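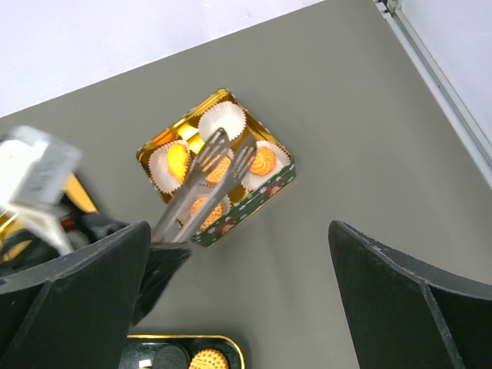
Cozinha > Conservação > Bolachas e biscoitos

Última atualização: 03/06/2026

Acondicionar bolachas em lata com formas de papel

Texto de Uriel Ojeda

A lata metálica com tampa protege as bolachas secas da humidade e do esmagamento. As formas de papel plissado separam as unidades, absorvem parte da gordura superficial e evitam que o relevo de uma peça marque a vizinha. O método descrito aplica-se a bolachas de manteiga, rosetas de saco pasteleiro e peças com acabamento brilhante. Não serve para recheios de creme fresco.

Arrefecimento

Deixar as bolachas sobre grelha até atingirem a temperatura ambiente em toda a espessura. As rosetas demoram mais do que as peças planas, pelo volume da massa no centro. Uma bolacha fechada ainda morna liberta vapor, que condensa na face interior da tampa e amolece a camada de cima. As peças pinceladas com gema ou geleia precisam também que a superfície esteja seca ao toque.

Preparação da lata

Lavar com água morna e detergente neutro, sem esfregão abrasivo. Secar com pano e deixar aberta, virada para baixo, durante a noite. A costura do fundo retém água e é o primeiro ponto a enferrujar. Nas latas com decoração impressa no exterior, não usar a máquina de lavar louça: a tinta estala nas arestas.

Se o interior apresentar riscos até ao metal, forrar o fundo com papel vegetal cortado à medida. O mesmo vale para latas compradas em segunda mão.

Disposição das formas

Numa lata quadrada pequena cabem bem cinco formas: uma ao centro e as restantes encostadas a ela. Colocar primeiro todas as formas vazias, acertar a posição e só depois introduzir as bolachas. As pregas devem tocar-se sem se sobrepor. Uma forma dobrada debaixo de outra levanta a peça e impede o fecho da tampa.

Encher primeiro a forma central. As laterais ficam acessíveis até ao fim e servem de calço. Alternar formatos (lisas, rosetas, ponteadas) em posições contíguas ajuda a distinguir as variedades sem etiqueta. Quando sobra uma forma, pode ficar vazia: mantém as outras no lugar durante o transporte.

Uso da pinça

Utilizar pinça de aço inoxidável com pontas largas e planas. As pontas ranhuradas agarram com menos pressão, mas podem deixar marca numa cobertura mole. Procedimento:

1. Segurar a bolacha pelos lados, abaixo do relevo.
2. Descer na vertical sobre a forma já colocada.
3. Abrir as pontas apenas o necessário para soltar. Uma abertura excessiva desloca as formas vizinhas.
4. Retirar a pinça pelo mesmo trajeto.

Nas rosetas, pegar pela base. As estrias partem no bordo exterior, sobretudo nas massas com mais manteiga. Limpar as pontas da pinça ao mudar de variedade, em especial depois de peças com açúcar ou geleia.

Camadas

Máximo de 2 camadas. Entre elas, um quadrado de cartolina alimentar e, por cima, papel vegetal. As peças brilhantes vão sempre na camada superior.

Uma lata Sovard cheia com duas camadas pesou, na minha balança, 242 g de bolacha, sem contar o papel. A mesma lata com uma camada ficou em 127 g.

Armazenamento

Guardar em local seco, afastado do forno e do lava-louça. Prazo recomendado: 16 dias para bolachas simples de manteiga, metade para as que levam geleia. Não misturar na mesma lata bolachas secas e biscoitos húmidos. As especiarias fortes, como cravinho ou gengibre, passam aroma às restantes e pedem lata própria.

Trocar as formas de papel a cada enchimento. As que ficam translúcidas já não absorvem gordura.

Este site utiliza cookies para melhorar a navegação. Ao continuar, aceita a nossa política de cookies. Aceitar | Gerir preferências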